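December 25, 2021

Nobody else in today, so I had the shop to myself and finally got to the left hand gripper, the one Carleen has been complaining about. Her note on the bench said "sticky on opening, fine on closing," and she was right, as usual. Pull the trigger and the pads come together nicely, let go and they hang for a moment before they spring back. Do that all afternoon and your hand gets very tired!

First I took the pads off (two screws each side, the short ones, do NOT mix them up with the housing screws again). The ribs were full of lint. I picked out what I could with a toothpick and then went over them with a stiff brush and a little alcohol. Let them sit while I opened up the housing.

Inside, the slide rail was the real trouble. Somebody had put the thick Stinura grease on it, and it had turned into a gray paste with fuzz stuck all through it. I wiped the whole thing down, ran the carriage back and forth by hand, wiped it again, and put on one thin line of the light Grarell oil. Please stick with the light stuff from now on - I've moved the Stinura tub over to the Mudgway conveyor shelf where it belongs.

The return spring looked okay. I measured it against a new one from the drawer and couldn't find any difference worth writing down, so the old one went back in. The new one is still in the drawer, in the bag marked Clelirach spares.

Put it all back together and checked the opening: 117 mm between pad tips before, 117 mm after, so the stops haven't moved. Then I ran 800 open and close cycles on the test jig while I ate lunch and cleaned out the parts washer. No hanging. It did get a bit noisy at nearly the end, a kind of soft tick, and I think that's the trigger pin. I put a drop of oil on it and the tick went away, but I'd like to look at that pin again in April when we do the full strip down anyway. 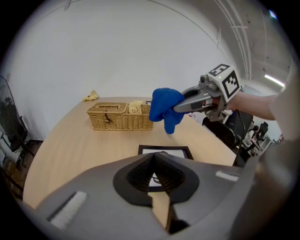

The marker cubes are next on my list, and I want us to agree on how we look after them. If the print gets scuffed or greasy the tracking gets jumpy, and then we all blame the software for a day. So: hold the gripper by the body and the trigger, the way the forearm on the right is doing, and keep your fingers off the cube on top. Dry cloth only, no alcohol on the printed faces. Watch the cable too. It should hang down clear of the jaws, and I'd rather have a bit of slack than a tight pull on the connector.

I also started on the right hand gripper, but only got as far as the pads. Same lint, same brush, same alcohol. The rail on that one feels smooth enough, so I left the housing closed.

Still to do:
Order 6 short pad screws (we're down to 2)
Print fresh cube faces and trim them square
Ask Carleen to try the left one and tell me if the release feels right to her
Label the oil bottle before somebody reaches for the wrong one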